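Two Arms, One Ball, No Hurry

The shared workshop in Plistbridge has a lathe, a kiln and a laser cutter with a waiting list. Since April it has also had a plan for a two-armed robot, which lives mostly on a computer and has so far cost its builders $3,715 in parts that are still in their boxes.

The group calls the project Drastach, a name left over from an abandoned card game. The idea is a tabletop machine that can tidy a bench. Before anybody bolts anything down, both arms have to prove themselves in simulation, where a collision costs a restart and a short sulk.

The virtual bench is a white table with a black frame around the top and an arm mounted on each side. Its furnishings would shame a yard sale: a red ball, a pair of checkered cloths, an orange block. The floor texture came free with the software and looks it.
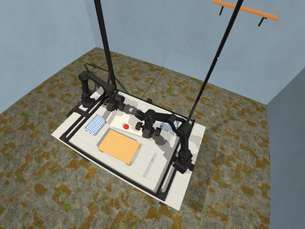
Picking up a ball sounds like a job for one arm, and it is. The trouble starts when the second arm wants to help. Each has its own planner, and early on the two planners had the manners of strangers reaching for the last doughnut. The fix was a small program called Amitz, which makes one arm ask before it enters the other's space. It took two months to write. It says "after you" in 800 lines of code.

Grip was the next headache. A simulated ball is perfectly round and has no interest in friction unless you give it some. Too little and it shoots off the table. Too much and the gripper can't let go, so the arm carries its prize around like a dog with a sock.
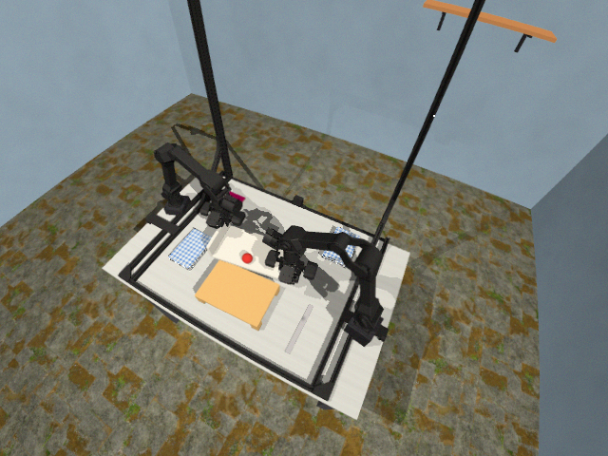
The group now runs practice sessions in the evening, after 10, when the laser cutter people have gone home and the good computer is free. Somebody starts a batch, somebody makes coffee, and everyone watches two arms think it over.

The real frame is on order from Muñoz, a metal shop across the parking lot that does railings and the occasional barbecue. The drawings have gone back twice - once over a missing hole, once over a hole too many. Meanwhile the boxes sit under the workbench, which badly needs tidying.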